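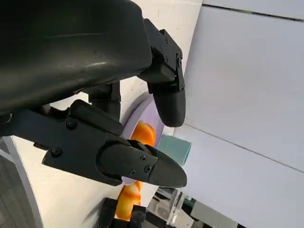

Household Skills, Kikthorpe evening course
Session 9: Fruit at the table
Tutor: Selina Oberholzer
Monday, November 19, 2018

Bring to this session: one plate you use at home, two or three oranges, a small sharp knife, a clean tea towel. Boards are in the cupboard under the window. If you have the Henberg booklet, read the section on citrus first. It is short and a bit old-fashioned, but the part on storage is sound.

1. Choosing oranges

Pick the fruit up. A good orange feels heavy for its size. Colour is a poor guide, as a ripe orange can still have green patches near the stalk. Dimpled skin is normal. Very coarse, puffy skin often means a thick layer of pith and less juice. Avoid soft spots, and smell the stalk end – a musty smell means mould, even where none shows.

2. Plate or bowl

Most people put oranges in a deep bowl and leave them there. The ones at the bottom get no air and are found too late. For a few oranges a plate does the job better. You see each fruit, and you can wipe the plate in a second.

The plate needs a rim. It need not be high; a shallow one will stop an orange rolling off when someone knocks the table. A completely flat board will not.

On colour: orange shows up well against pale purple, blue and white. Lavender is a good choice if the rest of the table is light. Busy patterns are best kept for plain cakes. Rania Alaoui will cover table colours properly in session 16, so we will not spend long on it.

3. Washing and drying

Wash oranges when you are going to use them, and always if you want the zest. Cold water and a soft brush are enough. Dry them fully before they go on the plate. Water sits underneath, where the fruit touches the china, and mould starts there.

4. Keeping

At room temperature, allow a week. In the fridge drawer, two to three weeks. Keep them out of sealed plastic bags. Turn the fruit on the plate every couple of days and take away any that has gone soft, then wipe the plate before putting the rest back.

5. Cutting for serving

Wedges: halve through the stalk, then cut each half into three or four.
Rounds: cut a slice off both ends, stand the orange up, pare away the skin and pith, then lay it on its side and slice.
Segments: peel as for rounds, hold over a bowl, cut in beside each membrane. Keep the juice.

Practice task
In pairs, do one orange as rounds and one as segments. 200 ml of juice between the pair is plenty for the dressing we make after the break.

For next time
Try a plate and a bowl at home for a week and note which fruit gets eaten first. Clideck group: your session is in the Lam room, usual time.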